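Two-Armed Robots Take On Flat-Pack Furniture at Prillton Open Day

Visitors to the Prillton assembly lab got a close look in January at a job most people would gladly hand over: putting together plastic furniture.

The open day was the first since the lab moved into its present building, a former print shop with 3,099 square feet of floor space. Doors opened at 11 a.m., and 122 people had signed in by closing time. Many came with children.

Mitra Fallahi, who runs the lab's handling program, gave a short talk at the start of each demonstration. She told visitors that light plastic parts are harder for a robot than they look.

"A steel bracket stays where you put it," Fallahi said. "Thin plastic bends a little, and then your grip is in the wrong place."

The work was done at a table by a pair of silver arms, each ending in a black gripper. One arm can hold a part steady while the other works at the joint. 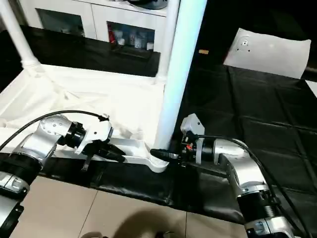

Chairs and legs

The busiest spot of the day was the chair demonstration. White plastic chairs are a useful test piece, Fallahi said, as the ribs under the seat and the round legs call for different grips.

Children were allowed to stand at the front, behind a line of tape on the floor. Questions ran long at the early session, and the next one started a few minutes behind schedule.

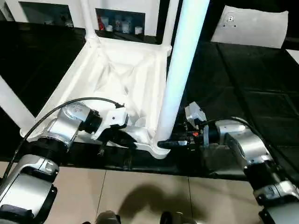 Prillton Community News — Page 7

Several visitors asked how the robot knows where its fingers are. Fallahi said small cameras near the grippers give a close view of the part, while a higher camera takes in the whole table. Staff showed sample views from both on a monitor by the entrance.
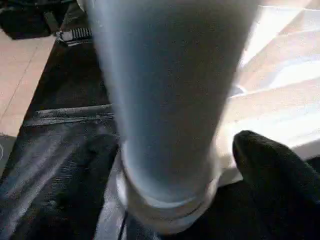

The lab works with two outside partners. Truvisari supplies software for planning arm movements, and Öztürkmen, a housewares maker, has lent molded parts for testing. Both had tables in the hallway with staff on hand.

Fallahi said the next stage will deal with thin-walled parts — the kind that crack when squeezed too hard. Work on that begins in the spring under a project called Plarurport.

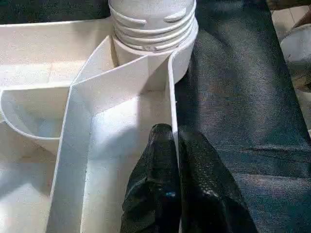
A gripper at the thin wall of a molded plastic part with a threaded neck.

Admission was free. The lab plans another open day in the fall, with sign-up at the front desk.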